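Frogs at the Semmont open day

I finally made it to the Semmont open day (free coffee, I'm easy) and went straight to the frog pond. It's a blue tray of water with green toy frogs in it, and a robot gets to go fishing! I stood there way too long. 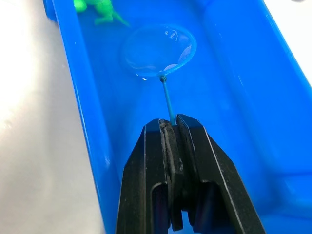

Net in hand, frog up ahead.

Angus Pearce ran the demo and let me ask all my dumb questions. He says the team has logged 257 tries at this since January, and he still holds his breath for every one. So did I, and my coffee went cold. Two arms share the table, one on each side of the tray, and I kept rooting for the one on the left for no good reason.

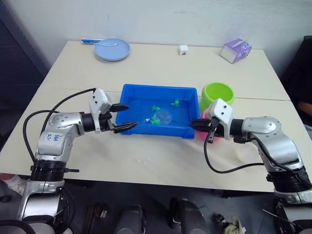 Getting there

Parking is behind the Harawira building. Get there early, they only let 80 people in.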